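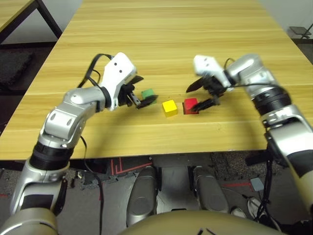
Three colours and a flat table: Maureen Bellamy on making blocks

Maureen Bellamy has been making painted wooden cubes in Trodby for long enough that the first ones have come back to her for repainting. She sells them under the name Dimemwood, mostly to kindergartens and toy libraries, with a few going to families who find her at the winter market in July. I spoke to her over two mornings, the first in her workshop and the second at her kitchen table, which had a batch of greens drying at one end of it.

Her basic set is red, yellow and green. She has been asked for blue many times.

"I did blue for two years," she said. "It was a nice blue. But I was buying a different paint for it, and the finish was never the same as the others. It was a bit slippery. You'd put a red on top of a blue and it would slide if you bumped the table. So I stopped."

The cubes are small enough for a child of three to close a hand on. Bellamy cuts them from square lengths that she buys already planed, then sands each face flat on a sheet of abrasive paper glued to a piece of plate glass. After that she takes the sharpness off the edges by hand. She said people expect her to talk about the painting, but most of the work is in those flat faces.

"If the faces are flat and square, the block will do what the kid wants. If they aren't, the kid thinks they've done it wrong. I had a box of shop blocks when mine were little and you couldn't get four of them up. I thought I was just bad at it."

How square is square enough? She doesn't measure every cube. She puts one down on the bench, puts another on top, turns the top one a quarter and looks at the gap, then does it again with the next face. Cubes that fail go back to the glass or into a bucket by the door. The bucket goes to a neighbour's wood heater, provided they haven't been painted yet.

The largest order she has taken was for 972 cubes, from a group of kindergartens that were replacing everything at once. She worked on it from late summer until the end of autumn.

"That was too many. I wouldn't do it again by myself. I got to 600 and I had to ring up and say it was going to be late. They were good about it, and I sent what I had. But I didn't enjoy looking at a block for a while."

A normal order is 20 cubes in a cotton bag. She is comfortable with three or four of those in a week, depending on the weather and how quickly the paint goes off. 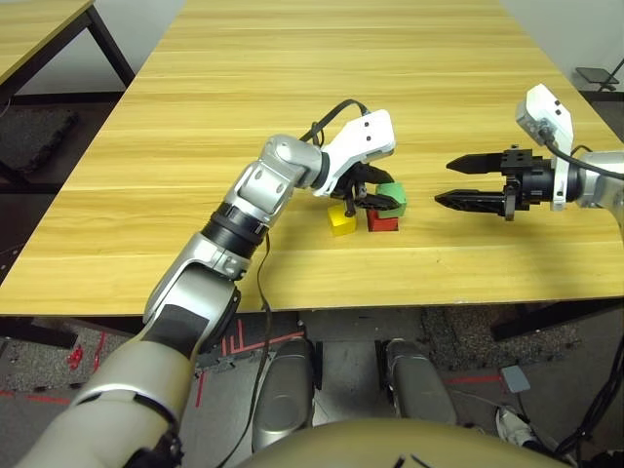 Stacking is where Bellamy has the most to say. She has watched a lot of it, first with her own children and later at the Kestitz toy library, where she used to do the Thursday-style drop-in before her knees gave out and she could no longer sit on the mat. She thinks adults skip past it too quickly.

"People say, oh, he's made a tower, lovely. But look at what has to happen. You've got to pick up the block without knocking its neighbours. You've got to lift it higher than the one you're putting it on. Then you have to bring it down and let go. Letting go is the hard part. Little ones will hold it there perfectly, then their fingers stick a bit as they open and the whole lot comes over."

She gives new customers a single sheet of notes with each bag. It suggests starting with two blocks and leaving a hand's width of clear table between them. The third block comes later, when the child goes looking for it. The sheet doesn't say anything about colour order. I asked if she had a view.

"Not really. Kids do, though. You'll get one who has to have the red at the bottom, every single time, and if you hand them the green first they'll put it to one side and wait. My daughter was yellow on top. She's forty now and I reckon she'd still do it."

The notes were written with Aušra Ozoliņš, who taught at the Kestitz kindergarten and still buys from her. Ozoliņš joined us for part of the second morning. She was less interested in the blocks than in what goes underneath them.

"The table matters more than people think," Ozoliņš said. "For years we did blocks on the carpet because it was quiet. The children could lay them out and make roads, but they couldn't build up. The bottom one was always leaning. When we moved a table in, the same children were getting three and four high in a week."

The kind she likes is plain pale wood with nothing on it. A patterned cloth makes it harder for a small child to see where the block ends, and a glossy surface throws the light from the window back up. She also wants room at the sides so that arms can come in without sleeves dragging across the middle.

"And push the chairs back," she said. "They build better standing up."

Bellamy agreed on the table but not on the chairs. She thinks a child who is sitting will stay longer. They went back and forth on this for a while, and it was clear they had done so before.

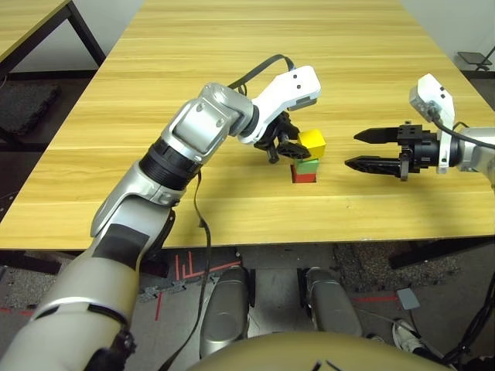 The paint is a water-based one made for toys, from a supplier in Venckus. She gives each cube two coats, with a light rub in between. Yellow takes three. It's the weakest of her colours for covering the grain, and she said a two-coat yellow looks fine in the workshop and mean in daylight.

"Yellow is also the one that shows the dirt. When a set comes back to me it's the yellows that look like they've been through a war. The reds you can just about wipe down and send home."

Repainting costs less than a new set, and she prefers doing it. A returned cube gets washed, dried for a few days on a rack above the hot water system, and rubbed back on the glass. It loses a little size each time. She mixes repainted cubes only with others from the same bag, so that a child doesn't end up with one block slightly smaller than the rest. A toy library once sent her 70 of them in a banana box, all from different years, and she sorted them by size on the lounge room floor before she opened a tin.

I asked whether the difference would really be noticed.

"By you, no. Run your thumb down the side of a stack, though. You'll feel the step."

She did this with three cubes from the kitchen windowsill, lining them up with the edge of her hand and then running her thumb from top to bottom. I tried it and could feel the step clearly at the middle block. She took it away and put it in her cardigan pocket.

There have been suggestions that she expand. A shop wanted letters on the faces. A relative thinks she should do a bigger cube, a boxed set and a website with a cart. She has tried the bigger cube and has a few of them holding doors open. The letters she turned down, as she'd need to learn stencilling and didn't care to.

"If you put an A on it, somebody's going to turn it round so the A faces front. Then it's a job. I like that there's no front."

Ozoliņš said that in her classroom the plain cubes were used as food, money, traffic lights, medicine and, for most of one term, as fish. The lettered blocks, which had been donated, stayed in their tub.
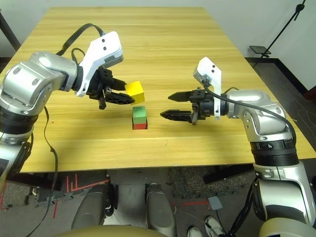

Green on red, with the yellow cube held above.

Near the end of the second morning I asked Bellamy how tall a stack she can build herself. She said she hadn't tried in years, and that she was never much good past nine because her hands shake a bit after a day of sanding. Ozoliņš said she had seen her do eleven. Bellamy said that was on the old bench, which was level, and the one she has now isn't.

She is fixing the bench. There is a wedge under the back left leg at the moment, cut from a failed cube, and she plans to replace it with something proper once the current orders are out. There are five bags to finish, two of them for Kestitz, and the yellows need their third coat.

Dimemwood sets are sold from the workshop in Trodby in the mornings. Bellamy asks that people bringing cubes back for repainting leave them in the bag they came in, and put their name on a piece of paper inside it.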